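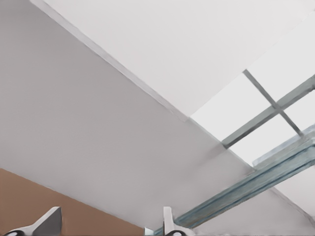

Notebook 4, p. 12

August, morning. Back on the Husach sheet. The relief view still puts the river on the wrong side of the ridge when tilted past the default angle. Ramil Sebastian looked at it before lunch and thinks the elevation grid and the line layer use different origins. I shifted the lines by one cell and the river dropped into its valley. Mutik needs the same shift. Tatlı does not, as it was redone from the newer grid.

Labels next. With the view tilted, village names at the back get too small to read. Tried holding them at one size regardless of distance. Better, but Mutik and its neighbor now overlap. Left the smaller name off for the moment.
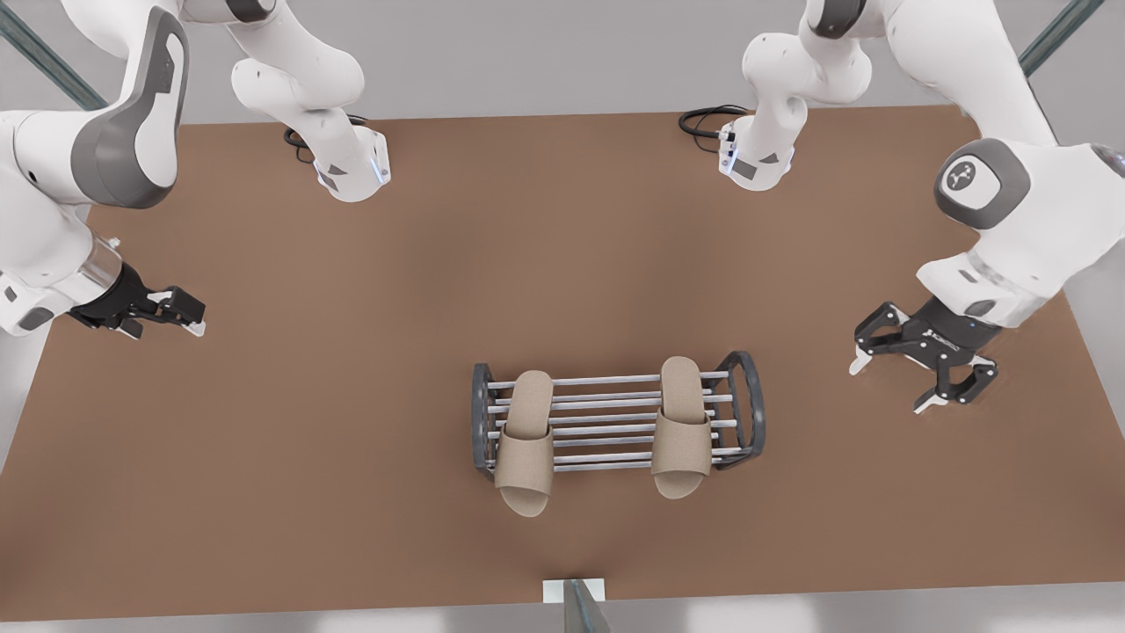

Hill shading: light from the northwest, as on the old sheets. Dropped the vertical stretch from 5 to 2, and the low ground near Tatlı stopped looking like mountains. The district border is still hard to see against the darker green. Tried gray, then dark red. Kept the red.

Exported all sheets to Sesoris. The Husach one failed with a missing font, same as before. Put the font in the project folder and ran it again, and it went through.

To do: check the border against the district list, redo the Mutik legend, ask Ramil which grid the coast sheets came from.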